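Manual de la cocina Pevusia
Sección 6. El estante de malla y la encimera

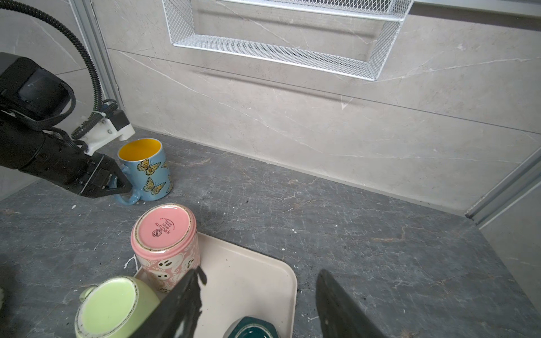 Raghavendra Venkataraman avisa de que el estante se limpia antes que la encimera, y que quien lo haga al revés limpiará la encimera dos veces. Él lo hizo al revés durante un invierno entero.

Lo que necesita: un paño de microfibra, un cepillo de cerdas blandas, jabón neutro y paciencia para las migas.

1. Vacíe el estante. Si ya está vacío, disfrútelo: suele durar hasta la compra siguiente.

2. Pase el cepillo en seco por la malla, de atrás hacia delante. Los rombos son finos y retienen pelusa con una lealtad admirable.

3. Repase con el paño húmedo los bordes blancos y los paneles laterales, también de malla. Seque enseguida.

Nota: la malla blanca delata el café, el pimentón y a quien los derramó.

4. Recoja las migas de la encimera con el cepillo. No se fíe del dibujo. Entre vetas claras y motas blancas, la superficie oscura disimula media tostada, y la parte que usted da por veta puede ser pan.

5. Limpie la encimera con agua y jabón neutro, y termine en la junta con la pared. Insista en las esquinas, junto a los perfiles metálicos grises.

Precaución: nada de vinagre, lejía ni estropajo metálico. El remedio de su cuñado tampoco.

6. Espere 2 horas antes de volver a cargar el estante. Ponga lo ligero arriba y lo que gotea en otro sitio.

Carga máxima por nivel: 2.000 gramos, bien repartidos. Un mortero de granito no se reparte.

Para los recipientes Bodport de base estrecha, coloque antes una bandeja; sobre la malla bailan. Las bandejas Clorna se piden aparte, véase la sección de accesorios.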